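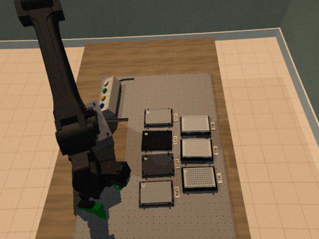 Green fingertips over the worktable

December 18, 2020

Well, it's official, Imke Frerichs is engaged! I was still in my dressing gown when Sanaa rang, shrieking so loudly I had to hold the phone away from my ear. I'd said it would happen before Christmas and she'd said not a chance, so she owes me a curry.

For anyone who hasn't been glued to Clillthorpe all year (where have you been?), Imke is the one who walked out of the reunion in October with her microphone still on. We all heard what she said in the corridor. I didn't think she'd speak to any of that lot again, never mind marry one of them, but there she was this morning with the ring held up next to a mug of tea. No big announcement, just "Yes, obviously" and a heart.

The ring is lovely, quite old-fashioned, a little oval stone. Some 200 comments under it by the time I'd made toast and at least half were about her nails. People are so rude! I liked the nails.

Sanaa Filali thinks the whole thing has been cooked up for the next series. I don't – or I do a bit, but I also think you can be soppy about someone and want to be on the telly. They've been together 14 months if you count the break, and I do count the break. He drove all night to get to her nan's birthday. You don't do that for a camera, especially as they didn't show it until episode 6.

His mum hasn't said a word yet, mind you. She liked the picture and then unliked it. Sanaa has the screenshot. 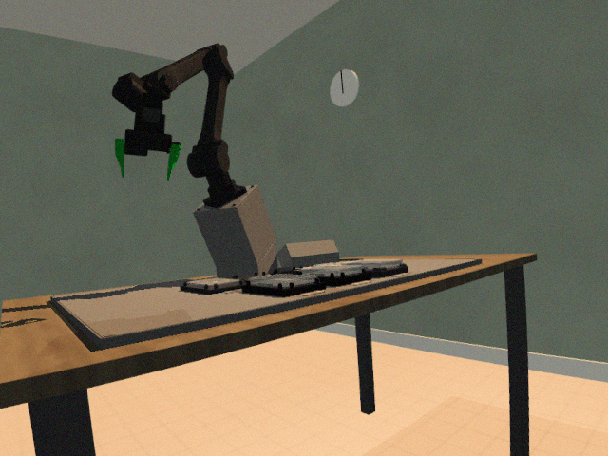
Later, after tea

More news! They had their engagement dinner at Mametti, the same place where she threw the breadstick at him in the first series. I laughed out loud. She wore the green velvet dress and he had finally had a haircut, thank goodness.

They're saying a summer wedding, small, 33 guests and no filming in the church. I'll believe the last bit when I see it. Sanaa says she'll come round and watch it with me whatever happens, as long as I do the sausage rolls.

Must wrap Dad's slippers before bed.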